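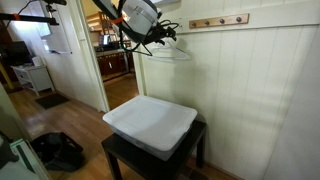 Lidded storage bin on a black side table.

1/6 Ballov Family Center is updating its guidance on outgrown baby gear. The notes below apply to all lending-room members from June.

2/6 Crib mattresses are no longer accepted. Bassinets and play yards are welcome if the original label is still readable and every latch closes.

3/6 Members may now borrow up to 18 items a year. The yearly fee stays at $136 per household – families already enrolled pay nothing further until renewal.

4/6 The Bomeo travel crib has been added to the catalog. It may be kept for two weeks. Please return it in its carry bag with the fitted sheet washed.

5/6 Clothing should be sorted by size before drop-off. Sizes newborn through 4T are accepted. Socks must be paired. Shoes go to the front desk.

6/6 Questions on loans may be sent to Lorraine Costigan. Donations of large items are arranged with Su-bin Ha, who will confirm a drop-off time by email.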